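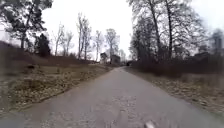 Trestness Path Patch
Cold-lay repair for asphalt footpaths and cycle paths

Trestness is a ready-mixed asphalt repair for narrow paths where the top layer has worn or crumbled. It is laid straight from the tub and needs no heating or mixing. It suits shallow patches and longer worn strips up the middle of a path. It is not meant for roads or car parks.

Colour: grey, weathering paler
Grading: fine
Tub size: 2 litres (trial) or 100 litres (site bin)
Full pallet: 200 trial tubs

Before laying
Sweep out grit, moss and any loose pieces of the old surface. Cut back to sound asphalt if an earlier patch has cracked. Trim grass at the verge if the repair runs to the edge. Brush on Clodine edge sealer and leave it until tacky.

Laying
Fill slightly proud of the path and tamp from the outside in. Deep holes should be filled in layers. A hand tamper is enough for small patches; the Hovland plate is better for strips.

Price
Site bin £265 including delivery to Dumside and the surrounding area. Please ring for trial tubs and pallets. Orders for May should be placed early.

Sealer and tampers are sold separately. For trade accounts, ask for Sheena Guthrie at the Dumside depot.

Prices last changed March 18, 2020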